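# Clearing and Resetting a White Tabletop After Refreshments

Trastdale Community Rooms, Housekeeping Guidance
Issued February 18, 2018

These instructions apply to the white-topped tables in the Petersen Room and the Skotia Room. They are written for groups that serve a light snack and are responsible for leaving the table ready for the next booking. Larger meals are covered by a separate sheet, available at the front desk or by calling extension 3242.

## Before you begin

Each table is supplied with a small kit kept in the cupboard marked Drillow. Check that it holds the following:

- 2 folded cloths, one for damp wiping and one for drying
- a hand brush and pan
- a mild dish soap
- a tray for carrying tableware to the sink

Do not use scouring pads or powdered cleanser on the tabletops. Fine scratches on a white surface hold tea and coffee stains, and the marks cannot be removed afterward.

## Step 1. Take up the food first

Remove bread, cake, and any other leftover food before moving the tableware. Larger pieces should be lifted by hand or with a napkin and placed directly in the food waste bin. Pressing down on a soft piece breaks it apart, so take hold of it from the sides.

Smaller crumbs may be left for the brush. Work from the far edge of the table toward yourself and hold the pan just under the near edge.

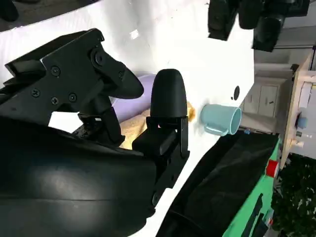 Rolled cloths and napkins should be picked up and shaken over the bin at this stage. Crumbs that remain in the folds will otherwise end up in the wash, where they collect in the filter. Place used cloths in the bag provided - they should not be returned to the kit.

## Step 2. Collect mugs and plates

A mug that has been tipped onto its side should be lifted by the handle and set upright on the tray. Check the tabletop where the rim rested and wipe any drips promptly. Carry mugs upright and do not place one inside another, as the handles are easily chipped.

Plates may be stacked by size. Scrape each one before stacking it. Please keep the load on the tray light enough to carry with both hands, and make a second trip where needed.

## Step 3. Wipe the surface

1. Dampen the first cloth with warm water and a few drops of soap. Wring it out well.
2. Wipe in straight, overlapping passes along the length of the table.
3. Go over any seam or joint line twice, following its direction.
4. Rinse the cloth and wipe again with clean water.
5. Dry the surface with the second cloth.

A tea or coffee ring that remains after wiping may be covered with a damp cloth for a few minutes and then wiped again. If the ring is still present, report it to the front desk and leave it as it is.

## Step 4. Reset the table

Tables are left with a simple setting so that the next group can see at once that the surface has been cleaned. The setting is modest and uses only items from the room's own shelf:

- one plate, clean and empty, near the center of the table
- one mug, upright, toward the back and to the left of the plate
- one small seasonal item to the right of the plate

A small decorative pumpkin is a suitable seasonal item, and groups may keep it in use until the display is changed in May. Items should be light, dry, and free of loose leaves or glitter. Candles are not permitted. Leave clear space between the pieces so that the table can be wiped again without moving everything at once.
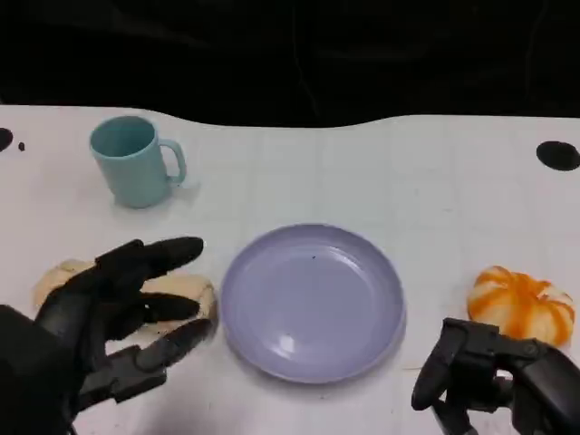
Drillow asked whether the mug ought to be turned upside down to keep dust out, as was done under the earlier guidance. Either position is acceptable in a room that is in daily use. Where a table will stand unused over a weekend or longer, the mug and plate should be washed again before anyone eats or drinks from them.

## Closing the room

Return the brush, pan, and soap to the cupboard and empty the food waste bin. Rooms should be cleared by the end of the booked period. If a cloth, mug, or plate is missing or damaged, write it on the card inside the cupboard door. Replacement items are issued from the front desk on request.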